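Workshop > Small builds > Stacking blocks straight

Print this page | E-mail to a friend

Stacking small blocks without the wobble

Quick one, as Bernadette Obi asked on Saturday and I promised to write it up.

You need: matching blocks, a flat dark board, 200 grit paper, soft brush.

Rub each face on the paper, 20 strokes, then turn it. Don't press hard – you'll round the corners. Brush off the dust. Grit left in the join is the usual trouble, it tips everything above it.

Put the first block down and check it dosen't rock. If it does, more sanding. Second block on, line up the front edges by eye, then crouch and look from the side. Nudge low down with a fingertip, never from the top.

Any block with a slot or hole goes last, hole up. Then let go slowly, both sides at once. Most of mine go over at this point, usualy my fault.

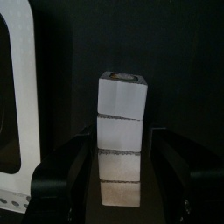 Four high, slotted one on top. Slight lean to the right, gritty seams.

Small lean is ok at four. Going higher, take it down and redo the joins, start with the worst one. Desmond Dunleavy uses a dab of putty – I don't, makes a mess of the faces.

Painted blocks another time, probably December.

Contact Everett Mercado | © Virnlow Workshop Notes | Back to top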